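How to Set Up a Pill Routine You'll Stick With

I take five different things a day. Two are prescriptions, two are vitamins my doctor wants me on, and one is an allergy tablet I only need from spring to September. For years my system was "look at the bottles and try to remember," and you can guess how well that went. One morning I stood in the kitchen with a glass of water and could not tell you whether I'd already swallowed my blood pressure pill. So I sat down and built a proper routine, and I've kept it going long enough now that I feel okay passing it on.

I'm not a nurse or a pharmacist, just a person with a lot of bottles. Check anything specific with yours.

What you'll need

A weekly organizer with enough compartments for your day (mine has morning and night)
A sheet of paper or a note on your phone
All your bottles, including the ones hiding in your purse
A pen that writes on plastic

Step 1: Get everything out

Clear a surface and put every bottle, tube and blister pack on it. I mean everything! I found a cough syrup that had moved apartments with me, and three half-empty bottles of the same vitamin D. Set aside anything past its date and ask your pharmacy how they'd like it returned. Mine, the Brotenley Pharmacy on my corner, has a drop box by the door.

Step 2: Write the list

For each thing, write the name, the strength, how much you take, when you take it and what it's for. Copy the strength straight off the label and watch the units, because mcg and mg are very different. My vitamin D says 3000 IU and for months I'd been telling people it was 2000. Put the date you made the list at the top, and keep a copy in your wallet.

Step 3: Ask about food

Bring the list to your pharmacist and go down it line by line. Which ones need food, which ones want an empty stomach, which ones shouldn't be taken together? I had been taking my iron with coffee, and she winced. This conversation took maybe ten minutes and changed the timing of two of my pills. 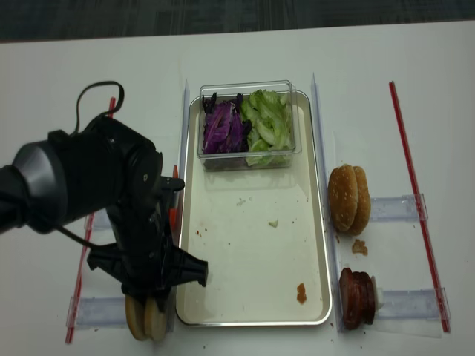 My "with food" pills used to be the ones I skipped most, and the problem was that my meals wandered all over the day. Breakfast might be at seven or it might be at eleven, or it might be a handful of crackers over the sink. What fixed it was picking one meal that hardly ever moves, which for me is lunch, and making it something so easy I can't talk myself out of it. A split bun like the two halves standing beside that metal tray, something to go in it, done. The pill goes next to the plate before I sit down. If your doctor said "with food," ask whether a small snack counts or whether they mean a full meal, since it varies from one medicine to the next.

Step 4: Fill the organizer

Pick one time a week and always do it then. I do mine after supper with the radio on. Open one bottle at a time, fill all the slots for that pill, close the bottle, and only then pick up the next one. Don't have two open at once (ask me how I know). When you're finished, hold one day up against your list and check that it matches.

A few things should stay in their original packaging. Some tablets don't like air or moisture, and some need the fridge, so ask before you move anything. And if there are kids around, remember most weekly boxes pop open very easily. Mine lives on a high shelf inside a tin, well away from the stove and out of the bathroom.

Step 5: Tie it to something you already do

Alarms alone never worked for me. I'd turn them off and carry on with whatever I was doing. Now the morning pills go with feeding the cat, who does not let me forget, and the night ones go with brushing my teeth. I still keep one alarm at 9 p.m. as a backup.

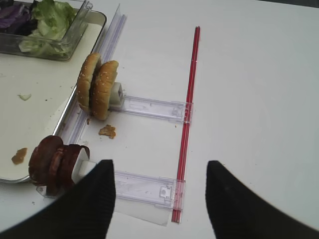 Give it a few weeks before you decide it isn't working. I missed plenty at first. I kept a little tally on the fridge, and over my first 83 days I missed almost 26 doses, mostly on weekends and nearly all in the beginning. If yours are bunching up at one time of day, move that slot if your pharmacist says it's fine, or tie it to a different habit.

Step 6: Know what to do when you miss one

Don't double up just because it feels like the tidy thing to do. The right answer depends on the medicine and on how late you are. Read the leaflet, or call. I've written "if missed" next to each item on my list with what the pharmacist told me, so I don't have to work it out when I'm half asleep. And if you can't remember whether you took it, look in the box! An empty slot settles the argument.

Step 7: Refills

When a bottle gets down to a week's worth, I order more. I put a dot on the lid with the plastic pen so I notice at filling time. If you're traveling, count out the days you'll be gone plus a few extra and keep them in your carry-on with the labels.

Redo the list any time something changes, and throw the old one away so you don't end up with two in your wallet like I did.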